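Chapter 6
Handling Small Things: An Open Day in Ivdale

By the end of this chapter you should be able to:
explain why small, light objects are often harder for a machine to pick up than large, heavy ones
describe the main parts of a two-armed workstation
say what is meant by compliance, occlusion and regrasping
plan a visit of your own and come back with notes worth having

Words to look out for: gripper, parallel jaw, workspace, compliance, occlusion, regrasp, cycle

6.1 Go and look

The first five chapters of this book stayed mostly on paper. We drew arms as sticks and joints, worked out where the tip of each stick would end up, and treated the thing being picked up as a tidy block that sat still and waited. That was fair enough for a beginning. But if you have got this far and have never stood next to a working arm, please put the book down for an afternoon and find one! Universities, colleges and plenty of small firms hold open days, and the people who run them are usually delighted to be asked a proper question.

Most of this chapter grew out of one such day, at the Rimar workshop in Ivdale on 16 April 2021. I went with a notebook and a list of 17 questions, and came home with more questions than I had set out with. The theme of the day was "small household goods", which sounded dull on the programme and was the best thing I have seen in years.

Think about what is in your bathroom cupboard. Nearly everything is light, smooth, slightly bendy and, when new, wrapped in something shiny. A person can reach into a bag of wrapped toothbrushes and pull one out while talking to somebody else. Now try to write down how. Which one did you choose, and when did you decide? Did your fingers slide along the wrapper before they closed? Did you shake off a second one that came with it? You will find your list getting very long, very quickly - and each line on it is a problem that somebody has to solve for a machine.

6.2 Three difficulties

The first difficulty is seeing. Clear plastic lets light through in one place and throws it back in another, so a camera may report a bright streak where there is no edge and nothing at all where there is one. When one object hides part of another we call it occlusion. Clear wrapping gives us a strange half-occlusion, where the object behind is visible but bent out of shape.

The second is touching. A wrapper gives way when it is pressed. This giving way is compliance, and it can help or hurt. A little of it forgives a clumsy approach. Too much, and the jaws close on a fold of film while the object inside swings about like a bell clapper.

The third is letting go. Beginners nearly always forget this one (I certainly did). A light object can cling to a fingertip, or tip over as the fingers open. Putting a long thin thing upright into a cup means turning it first, and that may call for a regrasp, where the object is put down or passed to the other hand and picked up again in a better position. With two arms you have far more choices about how to do this, and far more ways for the arms to get into each other's way.

Keep all three in mind as you look at the workstation from Ivdale.

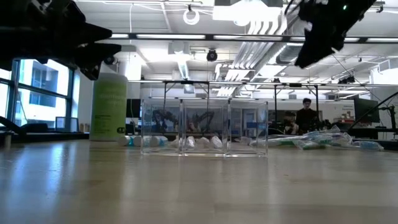
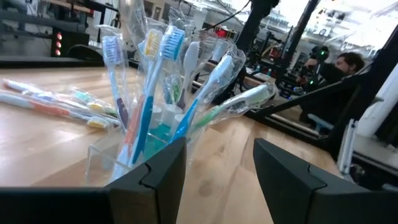 Two black arms, one on each side of the table, with a bag between their grippers:

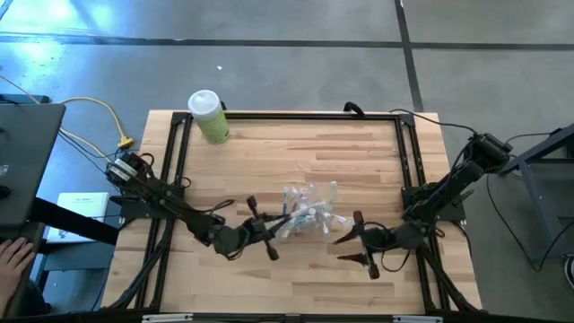
6.3 What to ask when you visit

Start with the gripper. Ask what the fingertips are made of and how often they are changed. Then ask what counts as one cycle, for it is surprising how much this varies from one workshop to the next. Does the cycle begin when the arm moves, or when the camera looks? A team may tell you that they ran 200 cycles in a day, and the number means very little until you know.

Ask about failures too. I found people very open about them, and a good failure teaches more than a smooth run. The Flirkora handbook, which we shall use again in Chapter 8, sorts failed grasps into missed, slipped and doubled. Zariņš adds a fourth kind, the grasp that succeeds on the wrong object, and I have come to think it the most interesting of the lot.

Before you go on, try this at home. Put a handful of wrapped items in a bag. Using only your thumb and one finger, and with one eye shut, take them out singly and stand each in a cup. Keep a tally under the four headings. Then do it again with kitchen tongs. Bring both tallies to section 6.4, where we begin to turn them into a grasp plan.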